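Moving the backups off the old NAS

The Toseck box in the hall closet had been running since I moved to Ilside, and in November one of its two drives began logging reallocated sectors. The count was 30 on the first check and 131 nine days later. I don't wait for a third reading.

The replacement is a plain desktop with two mirrored drives and a checksumming file system. The old unit used its own volume format, so pulling the disks and mounting them elsewhere was out. Everything had to go over the network.

First pass was a straight rsync with archive flags. It stopped at 748 GB with an I/O error on a folder of scanned negatives. I excluded that folder, let the rest finish overnight, then went back for it one file at a time with a short shell loop that logged failures and moved on. 85 files failed. All but two were in the offsite copy that Chiyo Ishida keeps for me at her place in Flutcombe, and the two missing ones were duplicate scans.

Some notes on settings. Jumbo frames made no measurable difference on my switch -- I left them off. Compression in rsync slowed things down, as the CPU in the old unit was the bottleneck. Turning off SSH encryption was not an option, but running the rsync daemon directly on the local network was, and that nearly doubled throughput.

Verification took longer than the copy. I generated SHA-256 sums on both ends and compared the sorted lists. The only mismatches were file names with accented characters, stored in decomposed form on one side and composed on the other. Gerasimos Liapis had warned me about that -- his fix was to normalize the names before sorting, and it worked.
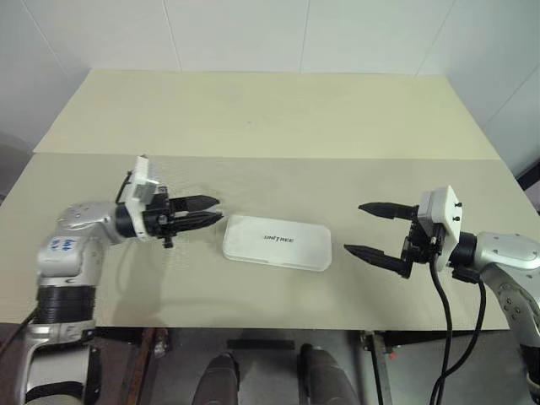 The old unit stays powered down on the shelf until the new one has been through two full scrubs. After that I'll wipe the good drive and recycle the other.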